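The second arm went on the bench last night, so I can finally write up where the folding project stands. The first arm has been running for 3 weeks on the old Mivus controller, and that part I trust. Getting two arms to share one table is new to me.

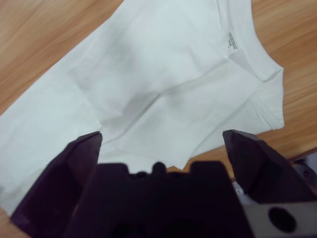 Plesten, February

I started with a plain white T-shirt because I own a stack of them. The wrist camera is mounted close, so with the fingers wide open they take up a lot of the view. I decided to live with that. Moving the bracket back meant a longer cable, and I didn't want to redo the cable.

So far I have 668 recorded grasps saved. I threw out the early ones, when the finger tips were closing a little crooked. Nneka Omoregie at the workshop noticed it before I did and lent me her feeler gauges. Shimming the left finger fixed it.

The hem is the hard part. If the arm comes in flat it slides over the fabric. Tipping the wrist forward helps, and so does dropping the speed to 70 percent for the last bit of travel. I also changed the grip force setting in Iller from the default to 1093, a unitless number that the manual doesn't explain. 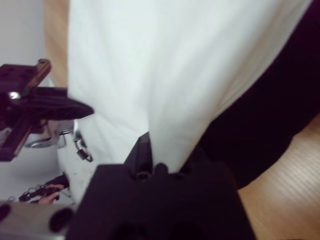
One gripper pinching the white cloth, the second arm in from the left.

Next is the timing between the two. Right now each arm runs its own script and I start them by hand. I want one program sending both, and I need to tidy the cables before I try it.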